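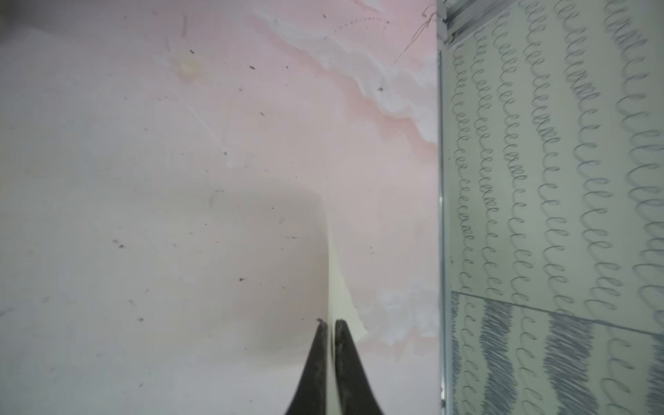 Hi Gizella, and hello to everyone at Barklow,

You asked for a short update before the June payment, so I'll try (I'm not good at short!). The paper room at Tenden is open and people are using it. We've had 13 sessions so far, four of them on Saturday mornings, and every one ran over because people kept wanting to do just one more sheet.

Cream is still our main color. I know we promised you a range, and it's coming, but the cream stock is what beginners like best and it shows off a torn edge nicely. Thin sheets are trickier. They curl at the edges, they catch on things, and if you lay one flat on the pink and white marble-look surface you can lose ten minutes trying to pick it up again. Kinga has everybody lifting from a lower edge now and standing the sheet up before they move it, and we're spoiling far fewer.

The surface itself was a good choice, apart from the crumbs. Tearing paper makes bits, bits get everywhere, and small dark specks show up on pale pink like you wouldn't believe. We've added a wipe-down halfway through each session as well as at the end. I'd also like a second lamp on the left, where I keep working in shadow.

Money: we've spent $1,465 of the $1,553, mostly on paper, plus the drying rack from Illés. I'd like to put what's left toward the lamp, if that's all right with you. Sushil has the receipts and will send them over.

Still to do: the colored stock, a proper shelf, and the booklet covers for the school.

Thanks again, it's been such a fun spring!
Jolán Vass

Comments (3)

Zawadi Nyanda
Came to two of the Saturdays and loved it. Please do evenings too!

Sushil Joshi
Receipts went out this morning. One is a bit crumpled, sorry.

Kinga Pálfi
Yes to the lamp. And a softer brush for the crumbs?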